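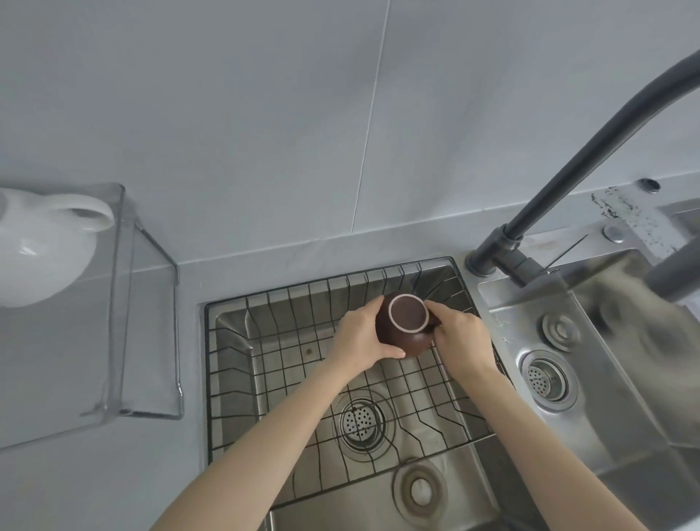

Projects > Neller > Progress reports > Second period

Neller dishwashing arm: progress report to Fillow

4 min read

Prepared by Pascual Acuña, Ellell
July 4, 2025

This report covers work on the Neller arm since the last one, which went to Fillow in January. Most of it concerns the grip fault that stopped testing for part of the period. Spending and the revised plan are at the end.

Status

Data collection by hand is on schedule. Testing on the arm is behind schedule. The arm has been cleared to run again at reduced speed, with cups only. It is not cleared for plates or for glass.

We now have 3,550 recorded demonstrations of a person handling dishes at a sink. Of these, 1,140 are of cups and mugs being picked up, turned over and set in a rack. The rest are bowls, plates and flatware. All of them were recorded from the head of the person doing the work, so both hands and the rack are usually in view at the same time.

The fault

During a routine cup run the arm closed on a mug, lifted it clear of the rack and began the turn. Partway through, the left gripper opened. The right gripper held on by the handle for a moment and the mug then swung into the faucet and broke. Pieces went into both basins and onto the floor on the operator's side. The operator was standing behind the line and was wearing eye protection. There was no injury.

The operator pressed the stop. The arm did stop, but the right gripper stayed closed on the broken handle and could not be released from the panel. It had to be opened with the hand tool. That took longer than it should have, as the tool was kept in the other room.

We shut the arm down and went back through the logs. The same fault code appears 29 times in earlier runs. In those cases the gripper closed again before the cup moved and the run was scored as a success. Our scoring only looked at whether the cup ended up in the rack. It should have looked at the fault codes too, and we would have caught this sooner if it had.

Cause

There were two causes, and they had to happen together.

The force sensor in the left gripper drifts when water gets behind the finger pad. The reading goes up, the controller takes this to mean it is squeezing too hard, and it backs off. Bech supplied the pads and has confirmed that the seal on that batch was cut short at one corner. They are replacing the batch at no charge.

The second cause is ours. The controller was allowed to loosen one hand during a turn without checking the other. In the demonstrations, people turning a cup over nearly always keep both hands on it until it is close to the rack, and they shift one hand only when the other has a firm hold. The model had learned the positions of the hands well enough. It had not been given anything about how load passes from one to the other, and the low-level controller was set up as if each hand worked alone.

What we changed

The grippers are now linked during any turn. If one loosens, the other must show a stable hold first, and if it does not, the arm lowers the cup and waits.

The stop now leaves a release control live on the panel, so a gripper can be opened without tools. The hand tool hangs next to the stop button in any case.

A clear shield has been fitted on the operator's side. Runs with a shield open will not start.

Scoring counts any grip fault as a failed run. We rescored the older results under this rule and the success figures in our January report come out lower. The corrected table has been sent separately.

Tests since the change

We ran 500 cup turns with the new pads and linked grippers, at half speed. No cup was dropped. The arm lowered the cup and waited on several of them, mostly with small cups where the right gripper had trouble closing past the handle. We do not consider that solved. The finger shape is wrong for small handles and we have asked Bech for a narrower version.

We have not yet tested at full speed.

Spending

The repair and the shield were paid for out of the contingency line. Nothing has been moved from the recording budget. We do not need more money for this phase, but we do need more time, and we ask that the plate trials be moved into the next period.

Next steps

Full-speed cup runs once the narrower fingers arrive. A second set of recordings using small cups and cups without handles. A written stop procedure, to be reviewed by Fillow before plates are attempted. Please send any comments on the procedure to Pascual Acuña.

Related items
Neller progress report: first period
Corrected cup results, first period
Bech finger pads: inspection notes
Recording guide for sink tasks
Fillow reporting requirements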